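Household Goods Basket (Flilau)

The household goods basket is the list of everyday products and services used to work out the consumer price index of Flilau. It is kept by Kestora, the territory's statistics office, and is priced every quarter. Changes in its cost are the main measure of inflation in the territory and are used to adjust pensions, public wages and some rents.

The earliest price records in Flilau date from 1709, when the harbour office began to note the cost of flour, salt and lamp oil. These were kept for tax purposes and were never combined into an index. A true basket came much later, after wage disputes at the port of Sirko led employers and unions to ask for a neutral measure of living costs.

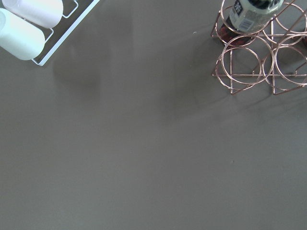

Items are sorted into 14 groups, among them food, fuel, transport, clothing and housing. The furnishings and household equipment group takes in tableware, cleaning goods and small storage pieces. Products in this last class are priced by type and material, so that a white wire tray with dividers is compared only with other wire trays and not with plastic or timber ones. The group carries a weight of 10 per cent in the index.

Weights are drawn from a spending survey of households in Sirko and the outlying districts. Each household keeps a diary of its purchases for 2 weeks. Items that few people still buy are dropped at the yearly review in November, and new ones are added at the same time.

Price collectors visit shops and markets in person, though a growing share of prices now comes from till records. The results are published in a bulletin called Flimex — the name is also used loosely for the index itself.

The basket has been criticized for giving too little weight to rural households, which spend more on fuel and freight. Kestora has published a separate rural series, but it is not used to adjust wages or pensions.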